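Josilum opens chair repair desk

2022-06-21. Office chair outfitter Josilum starts taking in worn and broken task chairs next month, with drop-off at its Barik showroom. Casters, arm pads, knobs, seat covers. Turnaround 5 days.

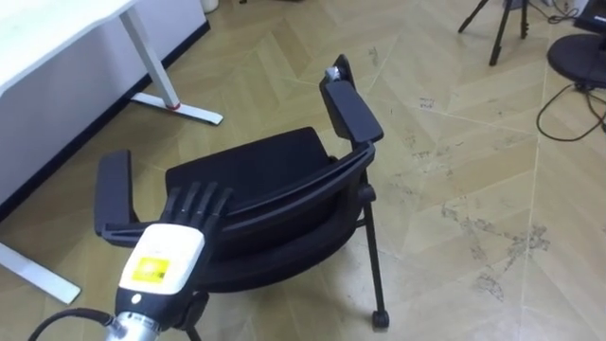 Black office chair on its back on a herringbone floor.

"Most chairs get thrown out over one bad wheel," said Laurențiu Ene, workshop lead. Room for 500 chairs by the end of July. Bookings at teh showroom front desk.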